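Two-arm setup for a school lab: buy the bundle or piece it together?

Posted in Equipment & Budgets

tinbucket_lab

I have to turn in an equipment request by February and I'm getting nowhere with the sales pages. We want two small arms on one table for jobs that need both sides held at once, mostly lifting and tilting trays. Brivier sells a bundle with arms, grippers and frame. Dralik sells the arms alone and says any frame will do. I don't believe either of them. The Dralik rep sent a simulation clip and it looked great, but so does every simulation clip. What do I budget for that isn't on the quote?

6 replies hidden, 3 shown

mossgate

Get the bundle. We did and it's fine.

shopfloor_skeptic

I'd want more than "it's fine" before spending school money. I priced the same choice last year for a room about your size, I'm guessing.

Start with the frame. "Any frame will do" means you pay for it. Our rails, posts and braces came to $729 before anyone picked up a wrench, and the Dralik quote had a zero on that line. Then $429 for spare gripper fingers, which the rep called optional. They weren't. Put 500 hours on a pair of fingers and then tell me they're optional.

Ask both companies for the payload with the gripper mounted, at full reach. Mudasham publishes that number. The other two gave me one for a bare wrist.

As for the simulation, use it for layout and nothing else. I built our bench in software first and gave it a job where both arms have to work together, a ball maze in a tray with a handle on each end.
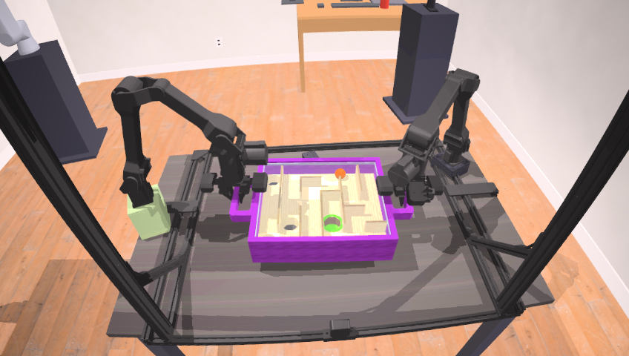
It was worth doing for the spacing alone - I moved the arm bases twice before ordering anything. What it can't tell you is how a real handle slips, how much your table shakes, or how long support takes to answer an email. Ours took 31 days. If the rep offers you a clip as proof, ask for an hour on the real thing with your own tray.

ekstrom_owner_2

We run Ekström arms, so take this for what it's worth, but check the power outlets too. Two arms, two controllers and a PC on one power strip is asking for trouble. And get the warranty terms in writing before the request goes in - ours didn't cover grippers.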